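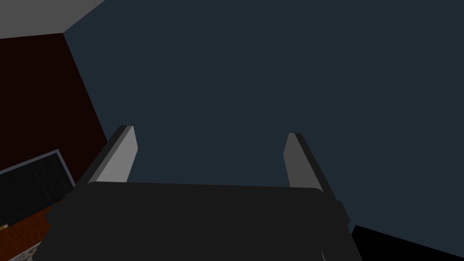
How I get a stiff drawer running smoothly again

Dec 29, 2018

I've put this off since September, mostly because the bottom drawer in our hallway dresser only annoyed me twice a day. Then over the holidays I had to yank it with both hands to get at the tablecloths, and that was that!

You'll want a plain white candle stub, a vacuum with the skinny nozzle, some 220 grit (whatever's near that is fine) and an old towel. I paid nothing as it was all in the garage, though Hormont sells a little block of drawer wax if you want it to smell nicer.

Pull the drawer right out and empty it. Flip it over on the towel and look along the bottom edges of the sides. Shiny patches are where it's rubbing. Mine had one on the left runner as long as my hand, and a grey smear on the rail inside to match.

Vacuum everything, including way at the back of the dresser (I found 20 cents and a very old crayon). Sand the shiny bits with the grain, going lightly, and try the drawer after every few strokes. I got carried away on a Clurna bedside table years ago and that drawer has wobbled ever since, so please stop sooner than you think!

Wipe off the dust, then rub the candle hard along the runners and the rails. You want to see a cloudy coat, no big lumps. Slide the drawer in and out a dozen times or so and add a bit more anywhere it still drags.

If it sticks only in humid weather, wait for a dry week before you sand anything. And if the bottom panel is sagging, glue that first. I use ordinary white wood glue and leave it clamped overnight with a couple of heavy cookbooks on top.

Don't use cooking oil. I tried it in our first apartment and it went gummy, then collected every bit of fluff in the place. Metal slides are a whole other job, and I'll write that one up once I've fixed the ones in the kitchen.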